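Burkness updates glove sizing standard

July 2019 - Burkness has revised its sizing chart for knit work gloves, adding four half sizes. The new chart draws on hand measurements from 3,503 workers.

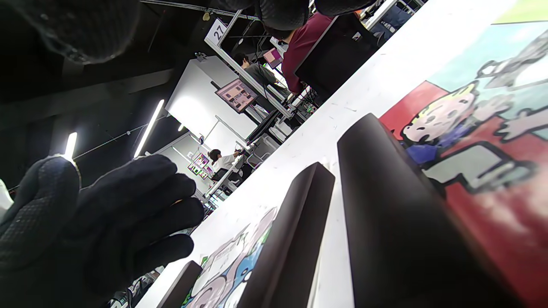
1 min read

Sizes are now set by palm width and middle finger length. Old size codes remain valid for open orders.

Contact: Hernán Palomino, Burkness

Comments (2)

Markska: Does this cover the lined styles too?

Đỗ: Page 5 of the chart - yes.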